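Planner update: two arms, one table
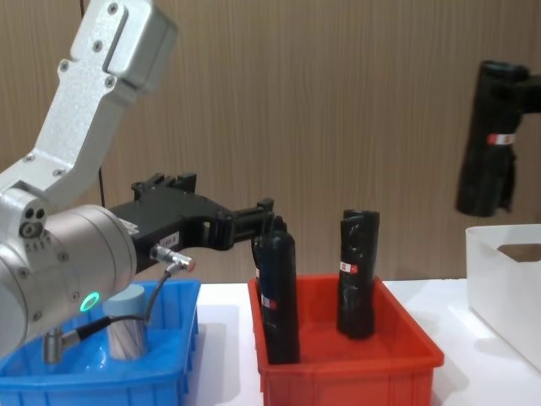

Sorting bins on the white table, left gripper just over the red one.

Short one this month, everybody is heads down on the release.

Main news: the new planner branch is merged. Both arms now share one collision world instead of each keeping its own copy and hoping for the best. Old setup locked the whole table whenever either arm moved, so the other one sat and waited. Now we reserve small chunks of space along each path and let go of them as the arm clears. Much less waiting. Maritza Inga did most of the work and all of the ugly rebasing.

Numbers from the Berkberg bench, for those who asked. 1,000 simulated picks overnight on the old planner, 428 replans. Same seeds on the new one, 2 replans that we can't explain yet. Logs are in the Villanueva folder, please look if you have an hour.

Perception is still the slow part. Black items with soft, crumpled wrapping give us lousy depth, and the grasp scorer likes to pick a fold in the wrapping over the solid part underneath. Vimden retrained on 628 extra labeled crops and it's better, not fixed. Bin walls are okay except when there's glare on the floor of the bin, then the segmenter invents an edge. Workaround is in the config, flag is off by defualt.

Also:
- Lornard driver bumped, rebuild your workspace or the gripper node wont start
- replay tool can scrub both arms on one timeline now (finally!!)
- old joint-space recorder goes away in February, move your scripts before then

Bugs to the tracker please, not to Maritza's inbox.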